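Replacing the recirculation pump on the hot water line

11 Jun 2024

The old pump had been making a noise since the winter, a low grinding that got louder in the first minute after the timer switched it on and then settled. I put off dealing with it until May, when the noise stopped and so did the hot water at the far bathroom. I could still get it by running the tap, but it took long enough to be annoying and it wasted a lot of water.

For anyone who hasn't lived with one, a recirculation loop is a small pipe that brings cooled water from the far end of the hot line back to the heater. The pump pushes it along so that the line stays warm. Mine has a dedicated return, put in when the house was built. Houses without one can use a crossover valve under the farthest sink, but then the cold tap runs lukewarm for a while, and I would not want that in summer.

The failed unit was a Kettler with a cast iron body. This was the first problem. Iron is fine in a closed heating system, where the water stays the same and the oxygen gets used up. A domestic line brings in fresh water every day, and the iron rusts. When I got the pump off, the volute was lined with brown scale and the impeller had seized against it. The motor itself tested normal across the windings. I had assumed an electrical fault and spent an evening looking for one.

I replaced it with a Velora in stainless. It has the same flange spacing, so no pipe had to be cut. The price difference over another iron pump was less than I expected, and the iron one should never have been fitted to that line in the first place.

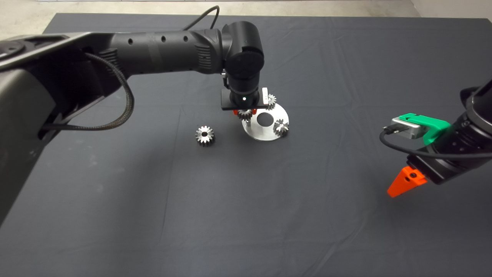
Sizing took longer than the installation. The usual mistake is to buy too much pump. The return line on my house is half-inch copper, and the flow only has to make up the heat lost through the pipe walls, which is a small number if the pipe is insulated. Too much flow in copper wears the elbows from the inside, and the first sign of it is a pinhole leak behind a wall. The Velora has three fixed speeds and I run it on the lowest. The old one had a single speed and was, by my arithmetic, well above what the loop needed.

The isolation valves on either side were ball valves from Allwood, and both closed fully, so I did not have to drain the heater. I did shut off power to the heater first, and I let the line cool overnight. With the valves closed there was still a cup or so of water in the pump body. It ran down the wall and behind the shelf.

The flange gaskets that came with the new pump were thin fiber. I used rubber ones instead, EPDM, rated for hot potable water. Tighten the bolts evenly and in stages. One of mine wept for the first hour and stopped after another quarter turn.

Air was the second problem. With the loop refilled, the pump ran but nothing moved, and the return pipe stayed cold to the touch. There is a drain cock just above the check valve on the return side. Opening that into a bucket with the valve below it closed pulled water the long way around the loop and took the air with it. It spat for a while and then ran clear. After that the return was warm within 19 minutes.

The check valve deserves a mention. Without one, water can thermosiphon around the loop all night with the pump off, or cold water can travel backward up the return when someone opens a tap. Mine is a spring type and was in good order — I took it apart anyway, as it was already on the bench.

For control I kept the timer and added a strap-on thermostat, sold under the name Gonusex, on the return pipe close to the heater. The two are wired in series. The timer sets the hours and the thermostat cuts the pump once the return is warm. On a typical morning it now runs for 5 minutes at a stretch and then rests, where the old one ran the whole window.

I have not measured the gas use before and after, and I doubt the meter would show it clearly over a few weeks. The remaining job is insulation. The return is bare where it crosses the crawl space, and I have the foam sleeves but not yet the willingness to go down there.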